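Frequently asked questions for new members and their families

**What do members work on in the first term?**

Members programme two simulated arms to handle kitchen utensils at a shared table.

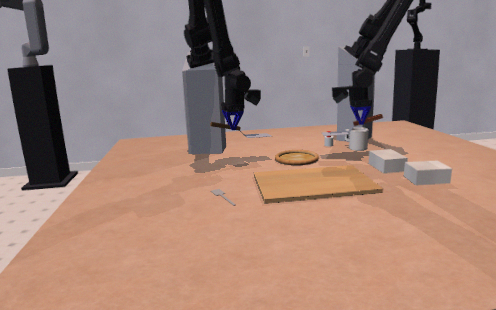
*Clurcombe College, Department of Engineering: Student Robotics Club*

**Is previous experience required?**

No. Induction takes place in October and lasts 20 hours. Places are limited to 40. 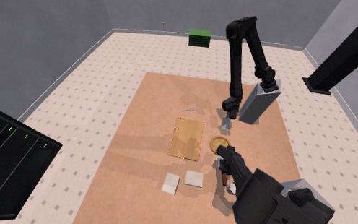
Members who miss a session should write to Phyllis Penrose before the next one.

**Who approves entries for the Entwistle Cup?**

Holger Wikström signs all entry forms.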